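April, bench 2, after lunch

Grestthorpe batch of bearing grease came in from Pavlović. Label says good to 3,000 rpm. Ran the Cukport spindle at 2,000 for 22 minutes and it was already singing — not a tune I like.
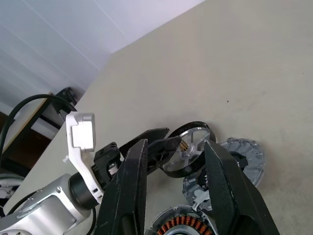 Small brass-colored gear, center of the black-rimmed disc.

Wiped out, repacked with the old Zutatcombe stuff, 60 minutes, quiet. Half a tub left. Reorder before somebody uses it on the door hinges again.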